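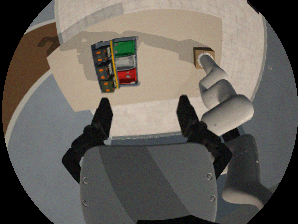

A worktable with a beige mat, a parts organizer and a small brown box.

Filed under: Customer Help > Spare Parts and Repairs

We use cookies to remember your settings and to measure visits to this site. By continuing to browse you accept our cookie policy.

Likard Spare Parts Service: Frequently Asked Questions

Which products are covered by the spare parts service?

The service covers all Likard tables, shelving and storage units, together with the Hapeta range sold through our stores before the two catalogs were joined. Upholstered furniture is handled by a separate office in Zorkstead. Requests sent to the wrong office will be passed on, but this may add several days.

How do I find my part number?

Part numbers are printed on the last page of the assembly booklet, beside a drawing of each item. If the booklet has been lost, a new copy may be requested with the product name and the approximate year of purchase. The label fixed to the underside of the furniture carries a batch code. Please include this code wherever possible, as screw lengths changed in certain products from one batch to the next.

Is there a charge?

Parts missing from a new product are sent free of charge if the request reaches us within 28 days of delivery. After that time, small fittings such as screws, dowels, cam locks and shelf pins are charged at the listed price. Postage is added once per order, whatever the number of fittings.

May I order fittings in quantity?

Yes. Schools, landlords and repair shops may order up to 500 pieces of any one fitting without prior approval. Larger orders should be addressed to Ravinder Morin in Trade Supply, who will confirm the price and delivery period in writing.

How long will my parts take to arrive?

Fittings held in stock normally leave our warehouse within 7 working days. Legs, doors, drawer fronts and tabletops are sent by freight carrier, and the carrier will contact you to agree on a delivery time. An adult must be present to sign for these items.

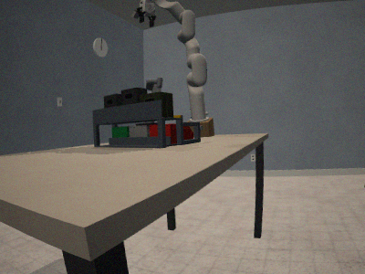

Customers replacing a table leg are asked to check whether the existing leg is held by a single bolt or by a corner plate. The two types cannot be exchanged. Where one leg is damaged, we recommend measuring the others before ordering, particularly if the table has been shortened by a previous owner.

Can I buy a replacement in a discontinued finish?

We keep a limited stock of older finishes. At present 140 discontinued items are listed, and the list is reviewed every April. Items removed from it cannot be reordered. Color may differ slightly from furniture that has been exposed to sunlight, and this is not treated as a fault.

Do you carry out repairs in the home?

Likard does not offer home repairs. Work of this kind is referred to Rurkex, an independent firm that sets its own prices and terms. Any agreement is made directly between the customer and Rurkex.

Will fitting a spare part affect my warranty?

The warranty remains in force when a Likard part is fitted according to the booklet. It does not cover damage caused by power drivers, by glue applied to joints intended to be taken apart, or by fittings from another maker. Please keep your order confirmation with your original receipt.

How do I return a part I do not need?

Unused parts may be returned in their sealed bag. Write the order number on the outside of the package and enclose the return slip. Opened bags of mixed fittings are not accepted.

Whom should I contact about a complaint?

Complaints should first be sent in writing to Tayla McKinnon, Customer Relations. If you are not satisfied with the reply, you may ask for the matter to be reviewed by Radomir Kovačević, Head of Service. Telephone lines close at 4:30 p.m., and messages left after that time are answered on the next working day.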